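Brenda Lagos
Thread

1/ I get asked once a week if a robot could do my job yet. I run the floor at Fotness, a plant and housewares shop with a workbench at the back. So I wrote down what we do on a normal day and what I think a machine could take over. Long thread.

2/ Start with what's already automated. Reordering is. Sosell watches the stock numbers and builds the order for Saavedra, our main supplier. I look it over in the morning with coffee and usually change one or two lines. Before that I did it by hand on a clipboard and it ate most of Thursday.

3/ The floor gets cleaned by a machine too. It does fine on open floor and badly around table legs. Someone has to pick up twine, plant tags and loose leaves first or it drags them to the far end of the shop. I'd call that half a chore saved. I would still buy it again.

4/ Watering is where people think we must be close. Drip lines on a timer have been around forever and they work if every pot stays where it is. Ours get moved, sold, swapped and put back in the wrong spot by customers. The timer has no idea. A person with a can and a finger in the soil does 20 pots in the time it takes me to reset one line.

4 replies · 2 reposts

5/ The Okano people gave a demo in November. One arm, bolted to a table, two fingers. It picked up plastic pots and set them in a tray, all the same size, all facing up. It was good at it. I asked them to try a pot with a plant in it and they said that was on the list.

6/ I don't say that to be mean. Empty pots are a real job and I would happily hand it off. But it's maybe the easiest thing we do all day, and we only do it for a few minutes after a delivery.

7/ The plants are harder. Leaves bend, overlap and snag on whatever is next to them. With strong sun behind them they glow and the edges wash out, and I have trouble telling one leaf from the next myself. I move things by feel at that point. I'd like to know what a camera does with it.

8/ Then there's everything that isn't a plant, right up next to the plants. Big smooth things with no handle. You get a palm against the side and let the weight come onto your hand, and you keep your forearm clear of the leaves. All one motion, and I couldn't tell you how hard I press.

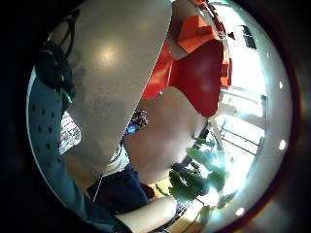

9/ Clutter. A test setup has one object on a clean table. A work area has cloth, metal grates, leaves, things half hidden behind other things, and somebody's arm in the way. Most of my reaching is into gaps I can't see all the way into. If a machine needs the area cleared first, then clearing the area is the new chore and it's mine.

10/ Deciding what to do next. This one gets left out of the videos. When I clean up the bench I'm making small calls the whole time. Is this trash or is it a part? Does that leaf need to come off or is it just dusty? Is this cloth a rag or is it for sale? I get those wrong sometimes and I've been here for years.

11/ Wiping leaves. Every customer asks about this one and I'd pay for it tomorrow. Hold the leaf from below, wipe the top, don't tear it, do the next one. A big plant takes me four or five minutes. I have not seen a machine do it on a live plant without somebody standing there setting up each leaf.

4 reposts · 20 likes

12/ Home is about the same. My dishwasher and washer are robots as far as I'm concerned, and nobody could talk me into going back. What they don't do is the part on each end. Loading, unloading, sorting, folding, finding the lid that fits. That's hands and judgment, same as at the shop.

13/ My sister says I'm being picky and that slow help is still help. Fair point. If something could fold towels at a quarter of my speed while I slept, I wouldn't care how slow it was. At the shop I do care. The aisle is narrow, and while a machine is working in it a customer can't walk through.

14/ Price. The Okano setup costs more than our delivery van did. To pay that off it would need to do several chores, on different days, without a technician coming out to change anything. Right now it does one. Our cash drawer is not research money.

15/ What I would buy today if somebody made it:
– a cart that follows me and stops when I stop
– something that carries full watering cans to the back
– a shelf that tells me when a pot has been moved
None of these need fingers. All of them would save my back or my feet.

16/ What I'd like to see in the next demo, from anyone:
– a real plant, not a plastic one
– a window behind it, in the middle of the day
– stuff in the way
– the mess left after, with no cuts
I'll clear my calendar and bring lunch.

17/ A few people asked in my messages if I'm worried about losing work. Not much, for the floor and bench. The ordering used to be a good part of somebody's week and now it isn't, and that went away quietly with a piece of software. So if you're asking where to look for it, I'd look at the desk before the bench.

18/ Somebody else asked about teaching a machine by having people do the job and recording it. That makes more sense to me than programming every move. I still don't see how it picks up the pressure part. I can show you where my hand goes all day long. How heavy the thing felt, I can only tell you, and not very well.

19/ So my answer, as of now. Same object, same spot, same way up: yes, a machine can do it and you should let it. Different object every time, next to something that tears easily: no, not in my shop. Sorting and deciding: no, and I wouldn't put a date on it.

20/ If you run a shop and you've got something doing real work on the floor, tell me what it is and how often you have to go rescue it. I read all the replies. Please no sales pitches, I've had two already this morning – and one of them was for a floor scrubber wider than our front door.

2 replies · 4 reposts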